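Lytvynenko Family Play Barn — notes of the planning meeting
Aug 4, 2021, upstairs at the barn
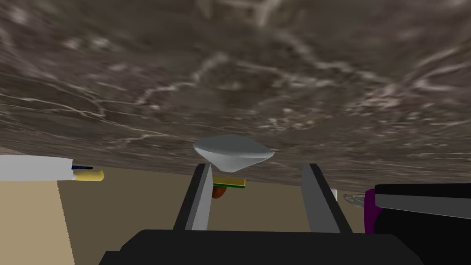

Stefaniia Demchenko opened by asking whether we could please settle the toddler corner first, as it was left over from last time and parents keep bringing it up at the front desk. Everyone agreed, so the order of items was swapped.

1. Toddler corner
The under-threes will get their own soft area beside the big slide, with a low gate that grown-ups can step over. Lovely idea and very popular round the table! Taras Antoniuk wondered if the gate would slow down anyone carrying a baby and a bag at the same time. Stefaniia will try out the lower of the two samples with a pushchair before we order. Colours left to her (anything but more orange).

2. New climbing frame
Two quotes are in. Hitero can build the rope tunnel and the lookout tower in one go, and their drawings are a joy — there is a little window halfway up where children can wave down to the café. Brurnum came in cheaper but without the tunnel. After a long and cheerful discussion it was agreed to go with Hitero, provided they can work in the evenings so that we stay open.
Action: Taras to ring Hitero and get the evening hours in writing.

3. Ball pit
The pit needs a proper clean and a top-up. Priren sells the same size of ball we already have, in sacks of 300, and we will order 6 sacks. Sea green and white, to go with the whale mural. Cleaning to be done with the pit fully emptied this time, and the lost socks go in the basket by the door.

4. Birthday parties
Bookings are going so well that the party room is full most weekends. We talked about adding an early breakfast slot with pancakes, which got a very warm reception (several people offered to test the pancakes). Trial to start once the kitchen rota is sorted. The pirate theme stays. The jungle theme needs new masks, as the elastic has gone on most of them.
Action: Stefaniia to draft the breakfast menu and a price.

5. Quiet hour
The quiet hour, with music off and lights turned down, has been running since March and families love it. Agreed to carry on and to put it on the sign outside. Taras would like a second one each week — to be looked at when the autumn rota is drawn up.

6. Any other business
The scooter rack is wobbly again. Taras has the right bolts.
Spare grip socks in the smallest size have run out. More to be ordered.

Next meeting: same room, after the climbing frame drawings are signed off.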